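Manddale Travel and Photo Club
Minutes, November general meeting

Opened 7.35 pm in the upstairs room. Apologies were read. The October minutes were accepted after a correction: the club did not "agree" to the night walk at Onsri, it agreed to hear more about it.

1. Business arising

The organizer of the Onsri trip reported back. The proposal is now 2 nights, with one evening at the harbour and one in the old market streets. The tour operator, Istance, says the lights along the water stay on until midnight all year. A member who went last winter said half of them were off by ten. Istance will be asked to put its claim in writing. The deposit is not to be paid until it does.

The price includes "local photo guide". Asked what the guide does, the organizer read out the leaflet, which did not say. Members felt they could get lost in a market without paying for it. The organizer said the guide could be dropped and would find out what that saves.

Minimum booking is 12. A show of hands was taken and came up short, with several hands going up only halfway. Left open until the next meeting.

2. Camera loan offer

Postis has written offering the club 2 mirrorless bodies on loan for the trip, with a kit lens each. In return they want a post on our website from every borrower and the right to use the pictures. There was a long discussion. Points raised: who pays if one goes in the harbour, whether "use" means forever, and whether anyone would write a bad word about a camera they had been lent for free. The last point was not answered. 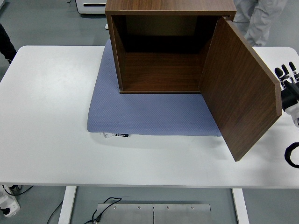 It was moved that the club accept the loan only if borrowers can say what they like and each post states that the camera was lent. Seconded. Carried, 3 against. The secretary will reply to Postis and ask about insurance. One of those voting against asked it be noted that last time we had a "no strings" offer we got a newsletter every morning for a year.

3. Website

The travel pages still list the spring ferry trip as upcoming. To be fixed. A suggestion that we split each trip into morning, afternoon and evening posts to bring in more visitors was met with doubt, as no one could say how many visitors we have now. Visitor numbers to be brought to the next meeting before any more work is done.

4. Other business

Tripods on the footbridge: the council has not replied. Write again.

Tea money is short.

Closed 9.10 pm.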